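Robot club, week whatever

Quick one tonight, I have a lab report due and it is already after 11.

So the student challenge opened in October and our club finally has a team name (Plarnby, don't ask) and a simulator that runs on the school machines without falling over. The task is house chores. Robot starts in a room, gets an instruction, has to find the thing and put it where it goes. All in sim, no hardware till spring. Which is fine by me, last year I spent more time crimping connectors than writing code.

We picked Hellwig for the sim. Sirkeck looks nicer but it ate all the memory on the lab computers and then froze, so no. 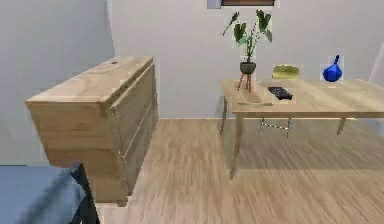

My part is the search code. Where to look, in what order, when to give up. First version just spun in place and drove at whatever scored highest. Terrible. Second version has a list of surfaces to visit, tables first, then dressers, then floor. Better. Slow though. We get 2000 steps per run and I was burning most of them driving back and forth accross the same bit of floor.

Also the floor came last, which is dumb, because half the practice tasks put stuff on the floor.
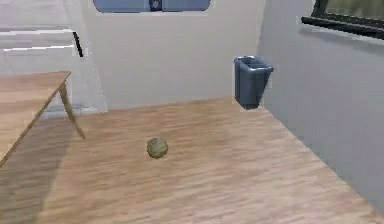

Ball on the floor, wastebasket back by the wall.

Anyway. Moved floor to the front of the list, ran 200 practice rooms overnight. 43 failed. Before the change it was way worse, I didn't write the number down (I know, I know, the notebook is for that).

Went through the failures at lunch. Some were the planner getting stuck on table legs, not mine, somebody else has that. Most of the rest were small objects. The detector is happy with a bowl or a vase. Give it something tiny and dark and it shrugs.
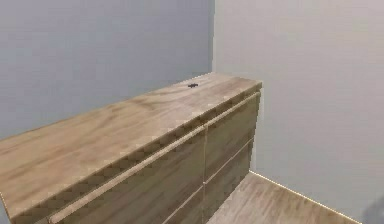 Dresser top, one small dark thing near the far end.

Things I tried:

Lower the threshold. Now every knot in the wood is an object. Nope.

Bigger crops. Helps a little, takes forever.

Look at the same surface from 3 different spots and only keep what shows up every time. This one I like. Costs steps but the false hits mostly go away.

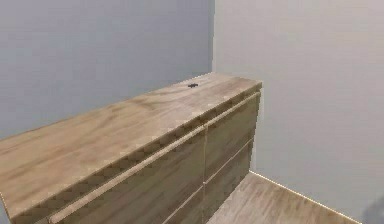 Still need to work out how far to move between looks. Too close together and you learn nothing new, too far and the matching gets confused and thinks its two objects. Right now the distance is just a number I typed in. Want to make it depend on how long the furniture is but that's a weekend job.

Next up is the scrimmage against the Farkton team. They apparently have a whole map thing going, with room memory and everything. We have a list. We'll see.

To do before then: fix the log file names, merge the table leg fix, write down my numbers this time. And the lab report, ugh. Going.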